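双手持夹爪采集装置:标记板、走线和指尖行程(九月更新)
板块:自制机器人 / 共享工坊
回复:9 浏览:2927

楼主 轴承没上油
接上一帖。两只手持夹爪的本体已经定型,外壳重新打了一版,壁厚加到3毫米,握把不再发软。这一版主要改了三处:
一、顶部标记板换成带安装座的,螺钉从下面上。
二、线缆出口挪到握把侧面,用Senska的编码器线,外面没加套管。
三、指尖零位在软件里标,不再靠机械限位。
工作面是浅色木桌上铺一块白板,物件放中间,人坐着操作。任务是小方杯加长条薄片,薄片插进杯里再取出来。控制板是Zernon的,左右各一块,时间戳由主机统一打。
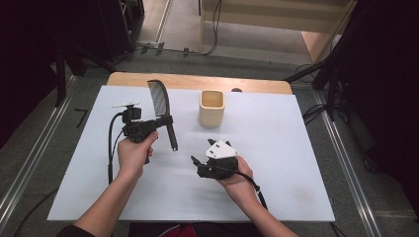
图1 左右夹爪与工作面,方杯在两只夹爪之间

目前攒了217条,能用的比例还没算。欢迎挑毛病。

2楼 Hellwig老用户
线缆这样走迟早出事。两根都是从握把直接往下拖,手腕一转就是侧向拉力,全压在焊点上。我之前用Hellwig的拖链线做过类似的东西,出口处没做应力释放,第21条就断了一根地线,波形上看是编码器跳数,查了一晚上。

3楼 楼主 轴承没上油
壳里有一道压线槽,力不到焊点。不过槽口没倒圆角,这个认。

4楼 Somkiat Sangkhawat
标记板的问题比线大。单块小平板,正对相机时俯仰角误差最大,再加上手一翻,点的投影面积变小,解算会跳。建议改成多面体,至少两个面互成角度。

5楼 楼主 轴承没上油
多面体试过,重心太高,操作的人手腕累。现在的做法是平板给初值,中间靠惯导补。翻掌姿态单独看过曲线,跳变有,滤波后能接受。
补一张,左爪夹着薄片,位置在方罐正上方,右爪掌心朝上,手指张开。 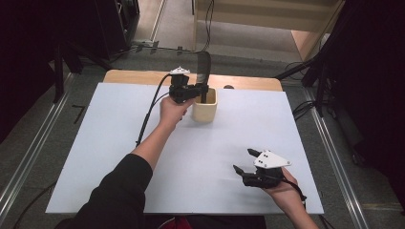

图2 左爪夹持薄片,下端在罐内;右爪张开

6楼 Somkiat Sangkhawat
“能接受”是多少?给个数。翻掌这种姿态正是最该给误差的地方。滤波后的曲线平滑,只说明滤波器在工作,不说明位姿是对的。建议拿Sarndale的转台夹住夹爪,按固定角度扫一遍,和编码器读数对比。

7楼 楼主 轴承没上油
转台工坊里有一台,要预约,周二晚上能排到。扫完把原始数据贴上来,不滤波。

8楼 平口钳
插一句和标定无关的。薄片这种东西,两指平行夹和斜指夹是两回事。斜指接触的是一条线,夹紧后薄片会绕接触线转,插到杯壁就偏。指尖内侧贴一层软胶,邵氏A 30左右,接触变成面,转动会小很多。另外杯子没固定,薄片一碰杯壁,杯子跟着走,后面回放时对不上位置。

9楼 楼主 轴承没上油
杯子不固定是故意的,要的就是被碰动以后人怎么修正。固定了数据好看,策略学出来只会对着一个坐标插。
软胶可以试。担心的是胶层压缩以后开合量不准,编码器读的是电缆端的角度,读不到胶的变形。

10楼 平口钳
开合量偏一点没关系,两只爪偏得一样就行。两边用同一张胶片裁,厚度差控制住。杯子的事保留意见,至少每条开头记一次初始位置,否则后期没法分组。

11楼 Hellwig老用户
同意记初始位置。白板边上画条基准线就够,不用上视觉。
线缆那边我再说一次:压线槽不倒圆角,等于在护套上放了把刀。拿圆锉修两下,十分钟的事。两边都要修,右手翻掌的时候线是贴着手腕垂下去的,弯折半径比左边还小。

12楼 楼主 轴承没上油
圆锉修槽口今晚做,顺便把出口改成喇叭形的模型发给打印机。软胶裁好先上左爪,右爪留作对照,同一任务各录一组。
平口钳说的两爪要一样,对照组录完再统一。

13楼 Somkiat Sangkhawat
左右手任务本来就不同,左爪有胶右爪没胶,这个对照不成立。要对照就同一只爪,贴胶前后各录一组。

14楼 楼主 轴承没上油
有道理,改成左爪前后对比。转台数据出来另开一帖,链接会补在一楼。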